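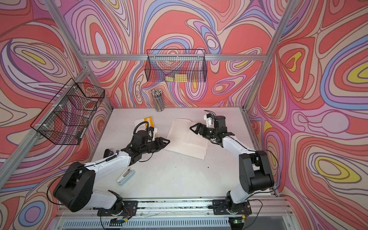 Small Desks, Busy Walls: Your Questions About Setting Up a Flinura Work Nook

We get a lot of mail about desk nooks, and we love every bit of it. Most of the questions come back to the same few subjects, so we have gathered our answers on this page. If yours isn't covered, please write to us through the contact form and we'll do our best (it may take us a couple of days, especially in November, when everyone seems to be rearranging the spare room at once!).

Last updated May 10, 2023

Isn't a swirly, colorful wallpaper too much for such a small space?

We used to worry about that too, and then we started living with it. A pattern with coral, pink, lavender and blue running all over the place can be surprisingly easy to sit beside, provided the desk itself stays plain. White is our favorite for the top. If you're nervous, paper only the back wall first and leave the sides alone for a week or two. Plenty of people stop there and are perfectly happy. Others go on and do all three walls, and those are usually the ones who send us photos.

Which pattern should I pick, Savar or Busine?

Savar is the loud one, with big looping bands like the lines on a hiking map. Busine has smaller curves and paler colors, and it is kinder to a room that doesn't get much daylight. Order a sample of each, tape them up at eye level when you're sitting down, and look at them in the morning and again after dinner. We have changed our minds that way more than once.

Do I hang the baskets before or after the wallpaper?

After, please, and give the paste 2 full days to dry. Wire mesh is lovely over a pattern – you still see the paper through the grid, so the wall doesn't feel covered up.

Can I fasten a basket to a metal rail instead of screwing it to the wall?

Yes, and small white cable ties do the job very nicely with light things. Put one near each top corner and another lower down to keep the basket from swinging, pull them snug, then trim the tails. Run your finger over the cut ends afterward, as they can be scratchy. For books or anything else with real weight, use the screws and brackets that come with the Zeng basket.

What goes in the shallow basket and what goes in the deep one?

Sticky-note pads are just right for a long, shallow tray, and so are index cards and envelopes. They lie flat and you can see how many pads you have left without getting up. The deep one with compartments is better for things that like to stand. There's no harm at all in hanging it now and leaving it empty until you find out what keeps piling up on your desk.

How many pens should I keep in the cup?

Fewer than you have, most likely! A packed cup looks cheerful, but it's hard to pull out one pencil without bringing three others along. Tip everything out once in a while, scribble with each pen, and put back the ones that still write. We like a clear cup, and we keep it at the back edge of the desk where an elbow won't find it.

I have a stack of loose paper that never goes away. Any ideas?

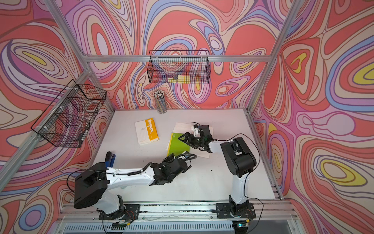

Start by squaring it up, and don't sort it yet. Tap the long side on the desk, then the short side, and a messy heap becomes a tidy pile in a few seconds. After that, go through it from the top and pull out anything blank on both sides for scrap. Whatever is left can go in a folder or into a tray. If the pile is mostly notes to yourself, you might be happier with a lined notebook. Ours has 80 sheets and opens flat enough to write right up to the spine.

My white desktop shows every crumb. What should I clean it with?

Oh, we know. Pencil shavings, eraser bits, toast. Sweep the dry bits off first with a soft brush, then wipe with a damp cloth and a drop of dish soap. Rubbing grit around under a wet cloth can dull the finish. Pencil smudges usually lift with a clean white eraser.

Can I return a roll of wallpaper I didn't use?

Unopened rolls, yes, so long as the wrapper is still sealed. Please keep the slip with the batch number on it, and send it back along with the roll.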